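How I Set Up a Small Tea Table in a Corner (and Keep It That Way)

May 26, 2021

I drink a lot of tea, and for years I drank it standing over the sink. Then we moved to the place on Olley Street, where there's one awkward corner that's too small for a couch and too big to ignore, and I decided it was going to be the tea corner. I've redone it more times than I'd like to admit. A few people asked how I got it to feel calm instead of cluttered, so I'm writing down the order I do things in now.

You need a table, a cloth, some kind of shelf with levels, a plant, and your cups. That's really it! If you have a little fan, bring that too (our corner gets stuffy by August).

Start with the cloth. I always want to start with the cups, and it's always a mistake, because then I'm lifting everything off again to get the wrinkles out. Pale blue is my favorite for this. White china looks crisp on it, and a faint floral print gives you something to look at without shouting at you. Iron the cloth a little damp, lay it down from the back edge toward you, and smooth it outward with your forearms. If you have a deep fold line that won't quit, put the fold toward the wall.

Next, push the shelf up against the far edge of the table. You want the two touching, or close enough that a teaspoon can't disappear down the gap (ask me how I know). A stepped shelf is great here because the things in the back sit higher than the things in front, so you can grab a glass without knocking over a cup. 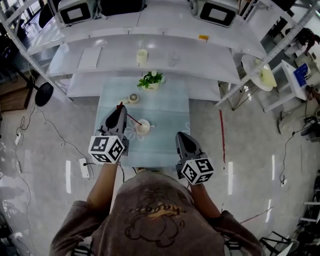

Seidu Boateng

Now for the shelf itself. I use the middle level for what I reach for every day, so one cup and one clear glass, side by side. The glass is for cold tea or water. A flat white tray can live on the same level, off to the left, and then you've got it handy when you want to carry everything outside. Bulky, boxy stuff goes on the top level where it can sit near the corners and mind its own business. If you label your shelves, use a small label. I went through a phase of big ones and the whole thing looked like a hardware store.

Then the plant. Something leafy and green in a plain white pot, toward the back of the table, close to the shelf. I used to put mine right in the center and I'd end up talking around it whenever my friend Matěj Holub came by. Back is better. Turn the pot a little every week or so the leaves don't all lean to one side, and keep a saucer under it if you tend to overwater like me.

The fan is optional. A small white desk fan doesn't take up much room, and I lay mine on its side when I'm wiping the table so it can't tip over and smack the china. When it's running, stand it up well away from the cups and aim it past the plant. Blowing straight on your tea just gives you cold tea!

Last comes the cup and saucer, near the front, where your hand naturally lands when you sit down. Leave cloth showing all the way around it. I mean it, leave more than you think you need. Every time I've hated how the table looked, the problem was that I'd crept a sugar bowl and a candle and a stack of mail up next to the cup.

If you have room beside the shelf, a little round table on thin legs is wonderful for overflow. Mine is from Vitstead and it's held up fine, though the legs need tightening every couple of months. Books, the phone, a snack, whatever you'd otherwise set on the cloth can go there.

Cords are the boring part. Run them down the side, away from where your chair slides back, and leave enough slack that moving the fan doesn't yank the plug.

For upkeep, I shake the cloth out on the porch and wash it when there's a stain I can see from the doorway. Tea comes out if you get cold water on it fast. For old stains I soak it overnight with a scoop of baking soda, and for the ones that still won't budge, well, that's where the plant goes.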